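6.3 Recording a pick by remote control

Use this procedure once the arm has been homed and the bin clamped (see 6.1). One recording holds one pick.

1. Set the selector on the Nalleveck console to TEACH. The speed limit drops to 13 per cent and cannot be raised until the selector is moved back.

2. Hold the enabling switch in its middle position and jog the gripper to the start pose. The console beeps twice when the pose is accepted.

3. Press RECORD. Wait for the steady light before moving.

4. Bring the gripper down over the chosen object, close it, and lift until the fingers are clear of the rim.

5. Press STOP, then KEEP or DISCARD. Discarded recordings are not recoverable.

Note: a recording longer than 40 seconds is split in 2 and both parts must be deleted by hand if the pick is not wanted.

CAUTION: Do not release the enabling switch while the fingers are closed on an object near a wall - the arm brakes hard and the load may swing.

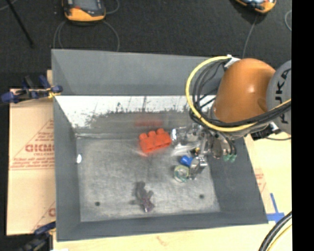 Cable slack is set for the full working range and should be checked before every session. Jog the wrist slowly through both end positions and watch the loop. The thick yellow cable and the black bundle beside it must keep a wide curve clear of the bin walls, including when the gripper is low over the floor of the bin. If the loop tightens, stop and re-seat the bracket as described in 4.2.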